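3. Planejar a compra antes de comprar: o que fizemos com o orçamento da célula de montagem

A Figura 1 mostra a cena simulada que usamos em quase todas as reuniões de orçamento, e é dela que saem as perguntas desta seção.
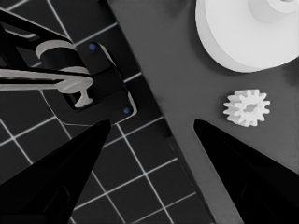
3.1 Por que começamos pela simulação

Figura 1. Vista simulada da célula, com os dois dedos da garra abertos, a engrenagem branca pequena e a peça cilíndrica grande sobre a mesa cinza; à esquerda, o dispositivo preto com a alavanca clara.

Quando o laboratório abriu a linha de gastos para equipamento, eu já tinha na gaveta três cotações e uma opinião formada (errada, como vou contar). A minha ideia era comprar logo o braço, depois a garra, e ir resolvendo o resto conforme aparecesse. Foi a Kerstin Viklund que segurou o pedido e perguntou que peças a gente ia pegar de verdade. Eu respondi "engrenagens", ela perguntou de que tamanho, e eu não sabia! Voltamos para a mesa com uma tarefa bem modesta: montar a célula em simulação e só assinar alguma coisa depois de ver os dedos chegando perto das peças.

Vale olhar a diferença de escala entre a engrenagem e o cilindro da Figura 1, porque foi ela que bagunçou a nossa planilha. O catálogo da Hovland oferece duas garras paralelas. A mais barata abre 20 mm a menos do que precisávamos para a peça grande; a outra abre o suficiente, mas vem com dedos largos na ponta, ruins para peças baixas e deitadas. Nenhuma das duas entrava no orçamento sem um segundo item do lado. No fim, a linha "garra" virou "garra mais dedos sob medida", e eu gostaria muito de ter escrito assim desde o primeiro dia.

Os dedos afilados que aparecem na simulação são a segunda versão do desenho. A primeira era reta e curta, e eu gostava dela por pura teimosia. Quem já trabalhou com peça pequena apoiada numa superfície plana sabe que a ponta do dedo precisa caber ao lado da peça sem bater na vizinha, e isso depende tanto do layout quanto da garra. Mudar o layout é grátis enquanto ele está no computador – depois que a mesa está furada, a conversa é outra.

3.2 O que entrou na conta e o que ficou de fora

Dividimos o orçamento em equipamento, fixação, sobressalentes e horas de gente. A última parcela costuma sumir dos pedidos, e no nosso também tinha sumido. A Nantana Chantharasri refez o cálculo com 24 horas de integração para a garra e 40 para o braço, usando os registros da célula anterior (a Dernow, que alguns leitores talvez conheçam do nosso relatório interno). Com esses números, o fornecedor mais caro na cotação ficou em segundo lugar no custo total, quase empatado com o primeiro. Eu não esperava.

Para fixação, a dúvida era o dispositivo com alavanca. Na nossa cena ele fica sobre o piso, logo depois da borda da mesa, e a pergunta para o orçamento era se valia pagar uma base própria ou uma mesa maior que abrigasse tudo. A mesa maior parece a solução óbvia e foi a que eu defendi. Só que ela passaria da largura da porta do laboratório, e o Sheldon Tremblay foi medir a porta antes de todo mundo continuar discutindo (obrigado, Sheldon). Ficamos com a base separada, que ainda pode ser trocada de lugar quando o experimento muda.

Sobressalentes: um par extra de dedos, parafusos, cabo de reserva. O par extra de dedos saiu por 673 euros na cotação da Jurnano, já com usinagem, e foi o item que mais me pediram para cortar. Não cortei. Na célula anterior perdemos quase o mês de abril inteiro esperando uma peça que cabia na palma da mão, com bolsista parado e tudo, e o custo desse mês nunca apareceu em planilha nenhuma.

Deixamos de fora a câmera de profundidade e a troca automática de ferramenta. A câmera porque temos uma emprestável no prédio; a troca automática porque o experimento pede uma garra só e eu não consegui justificar a despesa nem para mim mesmo. Se o projeto Dinda for renovado, as duas voltam para a lista, nessa ordem.

3.3 Como lemos a simulação na hora de decidir

Um cuidado que aprendemos meio no tranco: a cena simulada responde bem a perguntas de geometria e responde mal às de atrito, folga e desgaste. Por isso, usamos o modelo para decidir abertura, alcance, comprimento dos dedos e posição da base. Material de contato, força de preensão e vida útil ficaram para um ensaio de bancada com amostras, que o fornecedor topou enviar antes do pedido.

A versão da planilha congelada em 26/09/2020 é a que acompanha este artigo. Ela tem uma coluna chamada "origem do número", ideia da Colleen Lemieux, onde cada valor vem marcado como cotação, registro, simulação ou chute. A coluna do chute ficou maior do que eu gostaria – principalmente em frete e calibração – mas pelo menos dá para saber onde mexer quando chega uma cotação nova. Recomendo copiar a coluna mesmo que não se aproveite mais nada da nossa planilha.

Outra coisa prática: pedimos as cotações de garra e dedos juntas, com o mesmo desenho anexado. Na primeira rodada cada fornecedor tinha recebido uma descrição ligeiramente diferente, escrita por mim em e-mails diferentes, e os preços não eram comparáveis. Refazer a rodada atrasou a compra, e a culpa foi minha mesmo. Os valores da segunda rodada, com impostos e frete em colunas separadas, são os que usamos na comparação da Seção 4.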